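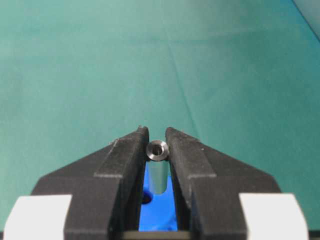

I still don't believe the finish figure on the Floltik sheet. It says the small cylinders come polished to one grade all over, sides and ends alike, and the whole case for paying more for them rests on that line. Most of what people call "polished" around the bench is just a part being shiny from where they stand. The silver one has soft bands of gray and bluish white down its side, and all that proves is that it reflects whatever is near it. A cheap turned part with a decent wipe would do the same. If we want to say something about the surface we need to run it under the scope with the light low and from one side, which I asked for last time and which did not get done.

What I have so far on the batch. The box label says 19 mm long. Caliper agrees on the ones I pulled, but I only pulled from the top layer, so read that as "the top layer is fine." The bottom of the box is where Lukumay parts went bad on us, and nothing about this packing makes me think it can't happen again. Next person in the box: go to the bottom first, please.

Ends. The sheet claims they are cut square enough to stand without help on any bench. "Any bench" is doing a lot of work there. Ours is a cloth over a table. Cloth gives a little, and a part with a slightly crooked end can settle into it and look straight. So standing up on our setup is a weak test, and I would not write "passes" next to it. I wrote "stands" instead. Do it again on the granite block before it goes in the Inness folder.
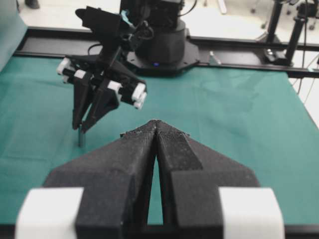
Fig. 2. Gray metal piece upright on the green. Finish looks dull at this distance.

Dull here, bright elsewhere — that is my problem with judging any of this by eye. I can argue it either way depending on the angle. Struck out the column "appearance" in the table for that reason. If someone wants it back they can tell me what they would put in it.

Standing test as I did it: part set down by hand, let go, left for 90 seconds, table bumped once with the side of my fist at the near edge. Did that 6 times with one part. It stayed up each time. Things wrong with this: my fist is not a standard, I only used the one part, and I picked it, so of course it was a nice one. Also did 3 with the part turned end for end and saw no difference, which either means both ends are good or the cloth hides it. See above.

Cloth needs ironing or replacing. The Skuvetti one was sold to us as lying flat out of the bag. It does not. A wrinkle under a part this narrow matters more than anything on the Floltik sheet.

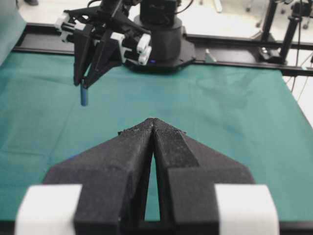
Bench notes, F. Feyisa
Feven Feyisa | Inness notebook | 2018-06-27

The blue one is a separate question and I wish we would stop putting it in the same table. Rounded at the bottom, so the standing test means nothing for it. I left its row blank. Please don't fill it with "fails," it was never going to stand on a round end and that is no fault of the part.

Folds across the middle of the cloth show up faintly with the blue part held above it. There is a small blue mark on the cloth too. I don't know if it is ink or something that came off a part. Someone suggested the color rubs off the blue ones. Maybe. Try a white rag and some alcohol on one before we repeat that to the supplier.

To do before August order:
Bottom of the box, caliper, both ends.
Granite block instead of cloth, same 90 seconds.
Scope with side light, metal parts only.
Rag test on a blue one.
Ask Floltik what instrument the finish figure came from. Last answer was "standard equipment," so ask for the model.

Not signing off on the price until the scope is done. About half of my doubts would go away with one good picture of an end face.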